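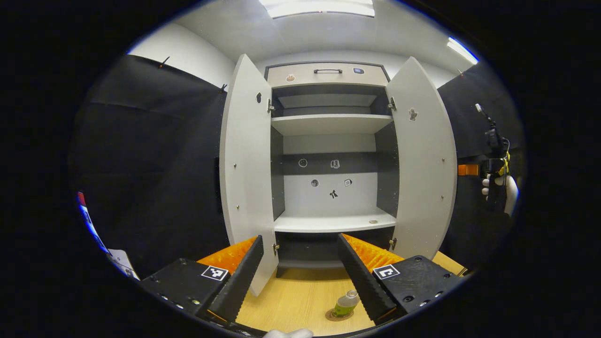 Workshop tips: software for gripper work at a cabinet
Updated 10 May 2021

Clock first. Set every recording device from the same computer before you start. A small offset between the video and the gripper position log will make the fingers seem to close before they reach the can.

Calibrate the markers after any change to the fingers. If you have had the screws out, run the width calibration again: fully open, fully closed, fully open. Save the file under a new name and keep the old one.

Cover plain walls where you can, but leave some detail for the tracker. White doors and white panels give it very little to hold. Stickers on the drawer front and the back wall help, and should stay put for the whole session. If one falls off, start a new map.

Begin each take with the doors and the wood surface both in view, then move in slowly. Hitavik, our tracking script, drops a take after 14 lost frames in a row. Most losses come from turning too quickly toward a dark curtain.

Watch shiny can lids under ceiling lights. The detector we trained in December picked up the reflection as a second object. Lowering the exposure fixed most of it. For the rest, Ruth Agudelo added a filter that ignores any detection lasting under 2 frames.

In the planner, model the doors at the angle they really sit. A swung door takes up a lot of room on the approach, and the default cabinet model has them shut. Add a margin of 20 mm around each door edge.

Name takes by task, then number, with no spaces. The export tool still chokes on spaces.

Back up before you trim. Trimming overwrites the original, and a full session can run up to 53 GB, so check the drive has room.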